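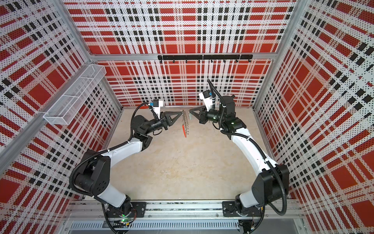

Wanted: people to help us find out why our two-armed cell drops things (and pinches people)

Bultcombe workshop, paid sessions, no experience needed

Hello! I'm Vija Kairys and I look after the handover work at Drenska, which means I spend my days trying to get one robot arm to pass something small to another robot arm without a fuss. Mostly it goes well. In March it went badly, and this advert is the result.

I'll tell you what happened first, as I'd rather you heard it from me than from somebody in the pub.

We were running spring handovers. One arm picks up a spring, the other takes hold of it, the first lets go. The rule is that an arm only lets go once it's been told the other one has a proper grip. On the day in question the left arm got its "yes, I've got it" message and opened up, as it should, except the message was an old one. It had been sitting in a queue from the handover before. So the spring went on the floor, and Mārtiņš Avotiņš, who was running the cell, pressed pause on the screen, opened up and reached in to fetch it.

Pause on the screen is not the same thing as the stop button. We all know this. It's in the notes, it was in my own induction talk, and I had reached in on pause myself more times than I'd like to write down in public. With the arms paused, the queue carried on filling, and when the pause timed out after 29 seconds the right arm set off to collect a spring it believed was waiting in the middle. It caught Mārtiņš across the back of the hand between the fingers of the gripper and the floor. He had a nasty bruise and two days of typing with his left hand. He's fine, he's back, and he's been very decent about it (he has also asked me to say that he won the table tennis the following week).

We shut everything down that afternoon and went back through the logs. Out of 3,813 handovers we found the stale message in far more than just that one. In nearly all of them the arms happened to be holding on well enough that it didn't matter, so the fault went straight past us. That bothered me more than the bruise did, to be frank.

What's changed since

The pause time-out is gone. Messages now carry a number, and an arm ignores any that don't match the handover it's on. Opening up the cell cuts the power to both arms whatever the screen says, and somebody other than the operator has to reset it. Diarmuid Madigan, our safety lead, went through the lot and wouldn't sign it off until we'd fixed three further things he found along the way, one of which was a cable tie. He was right about the cable tie.

So why do we need you?

Well, we've fixed the fault we know about. What we haven't fixed is the habit. Everyone here knows the cell too well. We know which noises to ignore and we think we can tell by looking whether an arm is really stopped, and that's how Mārtiņš got hurt. We want people who've never stood in front of one of these to come and run it, get muddled by it, and tell us where the screen, the labels or the instructions led them wrong.

What you'd be doing

You'd come for a session of three hours, either at 9.30 in the morning or at 1.15 in the afternoon. Sarmīte Urbonaitė will show you the controls and then deliberately leave you alone with the written instructions, although she's in the room the whole time with her own stop button. You'll start handovers, watch them, write down anything that looks odd to you, and deal with the drops when they come. Some of the drops will be real and some we'll have set up on purpose. We won't say which until afterwards, sorry!

Nobody will ask you to reach in while the arms have power, ever. If you find a way of doing it by accident we would very much like to know, and that attempt is made on our dummy run with the arms' drive power locked off.

After that there's tea and half an hour of me asking you questions. Please be rude about the instructions. I wrote them and I can take it.

Who we're after

Anyone over 18 who can stand for an hour at a stretch (there's a stool for the rest) and read a page of plain English. Glasses are fine, left-handers are especially welcome, and if you've got smaller or larger hands than average do mention it, as the stop button was clearly chosen by somebody with Diarmuid's. If you've worked with robots before then thank you, but this one isn't for you. Have a look at the technician post further down.

If you have a pacemaker or another implant, ring us before you apply and we'll talk it through. Long hair tied back, no scarves, no dangly bracelets.

Pay

£80 a session, plus your bus fare, paid the same week. You can do two sessions but no more, or you'll get as used to it as we are.

Also going: cell technician, part time

We need one more pair of hands to look after the cell, check the grippers and cables, keep the fault log and go through recordings of the next 2,000 handovers looking for near misses. It's patient work and a fair bit of it is sitting down. You'd answer to Cristóbal Saavedra, and you'd have the authority to stop the cell for any reason without having to argue your case. I mean that bit. A background in bench work, bike repair or sewing machines would suit as well as a certificate would.

How to get in touch

Drop a note in at the Drenska front desk in Bultcombe, or ring the desk and ask for me. Tell us your name, which time of day suits you and whether you're after the sessions or the technician job. For the technician post, please add a few lines about a time you spotted something wrong and what you did next. It doesn't have to be a work thing.

If you'd like to read the full write-up of the March accident before deciding, ask for it and we'll print you a copy. Mārtiņš has read it and is happy for it to go out.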